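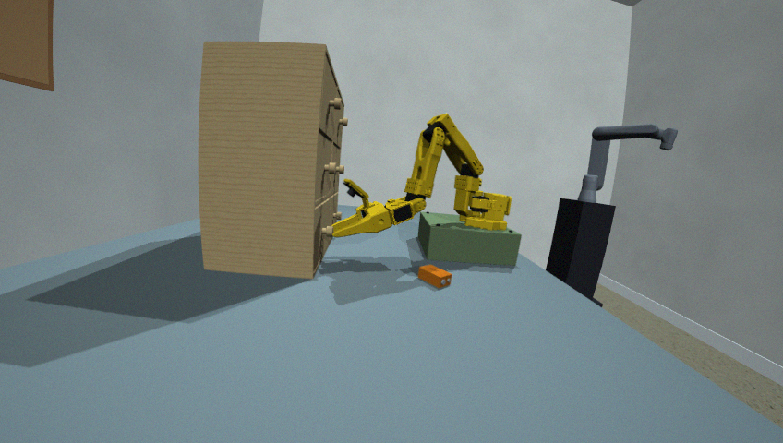

According to one respondent in Stundness, the papers were never lost, they were "in the drawers", and it was only a matter of which one. Replies of this type were common enough in the written returns that they were given a code of their own (known furniture, unknown compartment). The code was kept apart from true loss, in which the respondent could give no location at all, and from delegated knowledge, in which another member of the household was said to know.

4.2 Storage of household papers by drawer position

The postal form was sent to 3,000 addresses in Cladov, Stundness and Andurero, and 1,066 usable returns were received. Follow-up interviews were held in 57 households. The form asked for the place in which each of five classes of paper was kept: identity papers, tenancy or ownership papers, bills, guarantees and letters. Where a chest of drawers was named, the respondent was asked to give the position of the drawer. For chests with three drawers the positions were recorded as upper, middle and lower. Chests with more drawers were reduced to the same three positions by the rule set out in Section 3.4, and chests with two drawers were left out of this part of the analysis.

Identity papers were most often placed in the upper drawer in all three towns. Bills followed the same pattern in Cladov and Stundness but were more widely spread in Andurero, where open shelves near the street door were also in regular use. Guarantees were found mainly in the lower drawer, often with cables, keys and instruction booklets. Letters showed no clear preference. The middle drawer was the least stable of the three: its contents were described in general terms on the form, and in interviews the description was often changed once the drawer had been opened.

Labels were used in 46 of the interviewed households, though seldom on the furniture itself. In most of them the label was on a folder or envelope inside the drawer, so that it could be read only after the correct drawer had been chosen. Labelling therefore did little to shorten the first stage of a search. It did shorten the second stage, in which the paper is picked out from others in the same compartment.

Figure 4. Chest of drawers with three stacked drawers and paired round knobs.

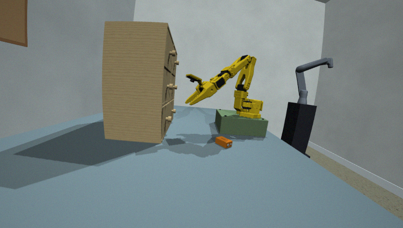 One reader of an earlier draft objected that drawer position stands in for how often a paper is needed, and that the two should not be treated as separate causes. The objection is accepted in part. Bills are handled more often than guarantees, and a drawer at hand height is easier to use than one near the floor. Identity papers, however, were handled less often than bills in every town and were still kept high. Perceived importance seems to act on placement independently of use, although the form was not designed to test this and the interviews were too few to settle it.

The scores on the Seo scale, which grades a household's confidence in finding a named paper, were higher for the upper drawer than for either of the others. Confidence and success were weakly related. Several households with high scores began the search in the wrong drawer, and several with low scores went directly to the right one. Scores collected in December were set aside, as the wording of the third item had been changed partway through that month. 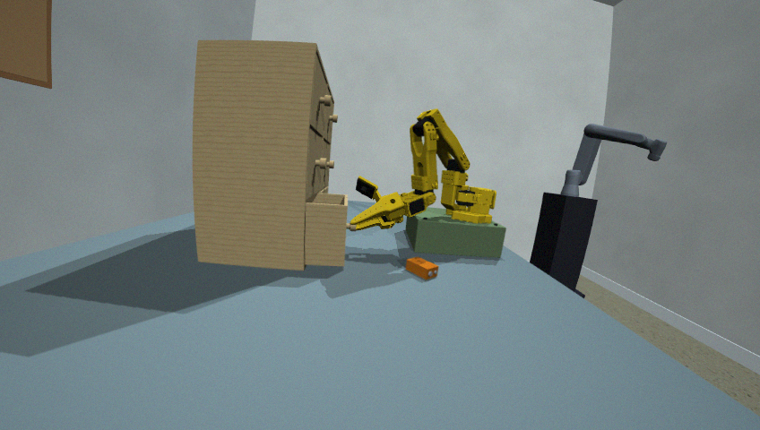 Does a fixed place for each class of paper reduce search time? It reduced the time for identity papers and bills, and made no measurable difference for guarantees or letters. The lack of effect for guarantees may be due to mixed storage, in which papers lie under objects that must be moved first. Depth of drawer was not recorded on the postal form and could not be recovered afterwards. For letters, most of the search time was spent in reading, and respondents did not always agree with the interviewer on when the search had ended.

Shared chests need separate treatment. Where two adults used the same furniture, drawers were commonly divided by person and the classes of paper were divided again within each drawer. The position codes used here hide that second division. They are reported without adjustment in Table 6, and the effect on the Andurero figures is discussed in Section 5.1.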